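Workbench

A workbench is a sturdy table at which things are made, mended, taken apart or left. It differs from an ordinary table chiefly in what its owner will allow to happen to it. Benches are found in carpentry shops, garages, school buildings, laboratories and basements, and in a great many apartments where they are officially known as the dining table.

Name

The word "bench" first meant a long seat and later came to cover the table a tradesman worked at. English has kept both meanings, and people have gone on sitting on workbenches anyway. In some trades the word also stands for the whole job, so that a watchmaker can be said to have spent a lifetime "at the bench" without anyone picturing him on a piece of park furniture.

General form

A bench has a top, something to hold the top up, and usually a shelf underneath for items that will not be seen again. The top is the part that matters. Woodworkers want it thick and heavy, so that it stays where it is when a plane is pushed across it. Electrical workers want it not to conduct. Jewelers want a curved bite taken out of the front edge, with a skin or tray hung below to catch filings, gold being one of the few kinds of workshop dust worth sweeping up.

Height is a matter of long disagreement. The traditional rule for hand planing puts the top level with the wrist of a standing person. Fine work calls for something higher, close to the elbow. A bench shared by two people is therefore the wrong height for at least one of them, and where the bench was bought as a compromise, for both.

Holding devices come next. Vises, bench dogs, holdfasts and clamps all exist to do the job of a third hand. Electrical and mechanical repair makes less use of them, the parts being awkwardly round, and much of this work is done with the piece simply set down on the surface.

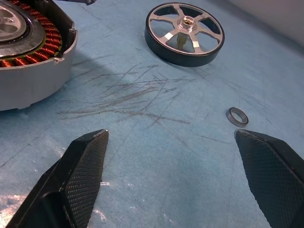 Copper-wound motor stator in its gray housing, with a spoked wheel lying flat on the tabletop.

Types

Joiner's bench. Long, narrow and heavy, with a vise at the front and often another at the end. It is the bench most people imagine, and the one most often bought by people who then take up a different hobby.

Repair bench. Shorter and shallower, so that everything on it can be reached. Good lighting counts for more than weight. The usual problem is not a lack of room but the order in which the room is used up: the first item in is at the back, and it is the one the customer has come for.

Folding bench. A portable frame with a split top that closes like a jaw. It works well outdoors on level ground. On sloping ground it works as a folding bench.

Improvised bench. A door on two trestles. Trestle tables of this sort are older than most of the trades that use them, and no catalog has managed to improve on the price.

The Grilldale pattern

The Grilldale bench is a regional type with a shallow trough along the back edge, meant to stop tools from rolling off the far side. The firm of Brarneck sold it by mail order under the catalog number 3191, in a plain finish and a slightly more expensive plain finish. The earliest surviving example is dated 1810 in chalk on the underside of the top. Chalk can be applied at any time, and the date has been questioned by everyone except the family that owns the bench.

The trough was a success in one respect, as tools did stop rolling off. They rolled into the trough, along with shavings, screws, pencil ends and, in one estate sale, a set of dentures. Later owners tended to plane the back lip away or nail a board across it. An unaltered Grilldale bench is now worth a good deal more than an altered one, which has annoyed the people who improved theirs.

Brarneck was eventually bought by Pralletti, a maker of shelving. Pralletti kept the trough, renamed the bench the Vida and reduced its weight by 40 pounds. Reviewers praised the lighter model for being easy to move. Woodworkers observed that it moved very easily, generally in the direction of the plane.

Surface and covering

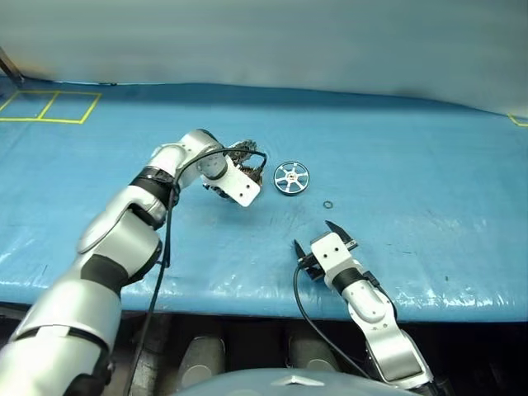 The top of a bench takes all the punishment, and trades differ on whether it should be defended. One school holds that a top should be left bare and flattened again every few years. The other covers it with whatever can be thrown away: hardboard, linoleum, brown paper, rubber matting or plastic. Sheet plastic is cheap and wipes clean, though it wrinkles, scuffs and tends to curl at the front lip. It also takes tape, and a bright blue sheet with rectangles marked out in yellow will show where things go far more clearly than bare wood. Outlines placed side by side are common and need not match in size, as neither do the things put in them. Such markings are obeyed closely at first. After a while they are treated like parking lines in snow.

The most thorough defense of the bare top is The Honest Plank, a manual by the cabinetmaker Trilok Kashyap. It runs to 700 pages, of which the chapter on flattening takes up nearly a third. Kashyap considered paint on a bench a confession and varnish a lie. He allowed linseed oil, applied in March, and gave no explanation for the month. His own bench, according to the preface, spent much of its life under a tablecloth at the insistence of his sister.

Clutter

Every flat surface in a workshop fills up, and the bench fills up first. Remedies include drawers, wall racks, pegboards with painted tool outlines, and a second bench. The second bench is widely recommended by people who sell benches.

See also

Sawhorse
Tool chest
Trestle table
Vise
Dining table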